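Trarnent Shared Workshop
Course Handout, Unit 5: Test Objects for the Onsri Arm

Purpose of the session

Participants will prepare a set of cylindrical objects for the pick-and-place build. Beverage cans are used throughout the unit. They are cheap to replace, and their printed surfaces give the vision software a fair amount to work with.

5.1 Choosing the cans

Select cans of at least two heights or label styles. Silver labels, such as those on the Celsius cans, take on reflections from the room and are harder to segment than a solid red Fanta label. Both types should appear in every trial set. A glossy tabletop adds a mirror image under each can — this must be considered when the detection threshold is set.
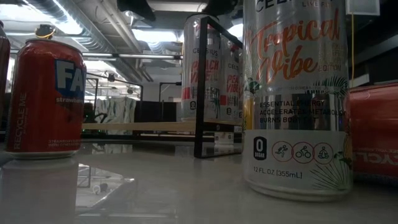 5.2 Recording trials

Each group completes 49 trials before changing the grip force. Begin at a setting of 100 in the Clarkau control panel and do not exceed 200. Enter every failed grasp in the log, including cans knocked over on approach.

5.3 Submission

Logs are to be saved in the Gimurthorpe folder under the group number. Dented cans go in the recycling bin by the door.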